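Crichton council by-election, Lilletti ward. A thread on how the count works and why the first-preference totals circulating this morning do not settle it. 1/18 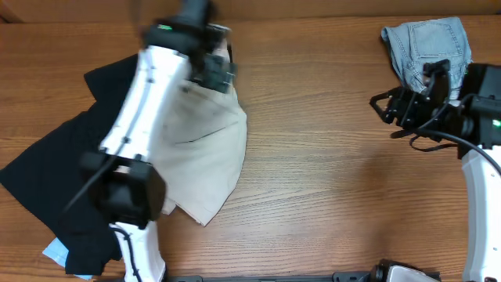

The ward elects one councillor at this by-election. The method is the alternative vote, with candidates ranked in order of preference. A ranking may stop at any point. A ballot with a single "1" on it is valid. 2/18

Four candidates stood: the Usow Residents' List, the Kiro Valley Party, an independent, and the Harbour and Farms group. I will use Usow, Kiro, Independent and Harbour from here on. 3/18

First preferences as declared:
Usow 587
Kiro 463
Independent 459
Harbour 291
Valid total 1,800. 4/18

The threshold is more than half of the valid ballots still in play. At the first stage that means 901. Usow is 314 short of it. Describing Usow as "the winner on 587" is therefore wrong, and two local pages have done so. 5/18

Harbour is last and goes out. Its 291 ballots are re-sorted by next available preference. The second-stage figures have not been published yet, because the returning officer releases the full count sheet in one document. 6/18

The contest to watch is the one for second place. Kiro leads the Independent by four votes. Whichever of them is third after Harbour's ballots move is excluded next, and their ballots are then distributed in turn. 7/18

So the order of exclusion matters a good deal. Kiro voters and Independent voters do not have the same second choices, as far as the last full election tells us anything. 8/18

At that election the Independent's ballots split fairly evenly between Kiro and no further preference, with a small share for Usow. Kiro's ballots went more heavily to Usow than most people expected. Different candidates, though, and a longer ballot paper. 9/18

Put simply: if Kiro goes out third, Usow's position is probably comfortable. If the Independent goes out third, Kiro has a route, but it needs a high transfer rate and few exhausted ballots. 10/18

A note on exhausted ballots, as I have had several messages. A ballot is exhausted when every candidate ranked on it has been excluded. It leaves the count at that point, and the threshold falls with it. It is still a valid ballot and still appears in the turnout figure. 11/18

Worked case. Suppose 200 ballots have been exhausted by the final stage. 1,600 remain in play, half of that is 800, and a candidate needs 801. That is a full hundred below the first-stage threshold. 12/18

This is why a winner can finish on fewer votes than the 901 quoted on the night. It does not indicate an error in the count, and it is not grounds for a petition. 13/18

On recounts. Any candidate or agent may ask for one at the end of a stage, before the next exclusion is carried out. The returning officer may refuse if the request is unreasonable. With a gap of four at the first stage, I would expect a request if the gap is still in single figures after Harbour's transfers — but the first-stage gap alone excludes neither of them. 14/18

Ties are also covered. If two candidates are level for last place, the one with fewer votes at the most recent stage where they differed is excluded. If they have been level throughout, it goes to the drawing of lots. Crichton has used lots once, in a February by-election in another ward. 15/18

Rejected papers: the declaration gives a total but no breakdown by reason. The usual categories are blank, no clear first preference, more than one first preference, and voter identifiable. A paper with a gap later in the ranking is good up to the gap. 16/18

Council arithmetic. The seat was previously held by Harbour, who cannot now retain it unless I have misread the rules entirely. The administration keeps its majority whoever takes the ward. The planning panel is a different matter — its seats are allocated in proportion to group size and will be recalculated. If the Independent wins and joins no group, the allocation may shift by one seat towards Usow. 17/18

Correction to post 9: the last full election used the old Lilletti boundary, which left out the streets east of the canal. Those transfer patterns should be read with more caution than I gave them. I will post the stage-by-stage table under this once the count sheet is up. 18/18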